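Block day, finally

I've been looking forward to this one all month! Esi Ayaaba and I have been teaching by hand, which means you hold a gripper in each fist and just do the job yourself while everything gets recorded. The plan for today was 75 demos with the toy blocks and the flat board, and I was grinning by the third. 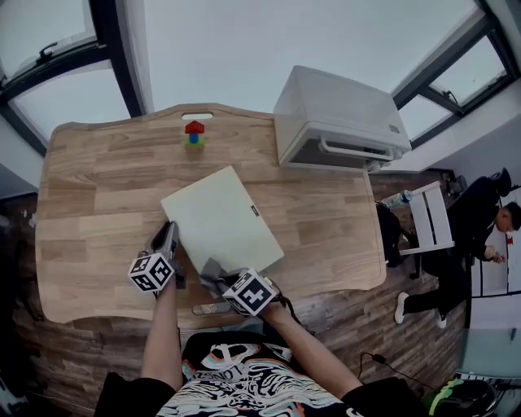

The funny thing is how fast your hands forget the grippers are there. Then you try to pinch something thin and remember all over again. My first few runs were so jerky that Esi made me redo them (fair!), and by lunch I'd slowed down enough that she stopped sighing.

We're up to 2316 now, and I want 3000 before August. Trevor Wainwright is training on the first batch tonight and I keep checking my phone.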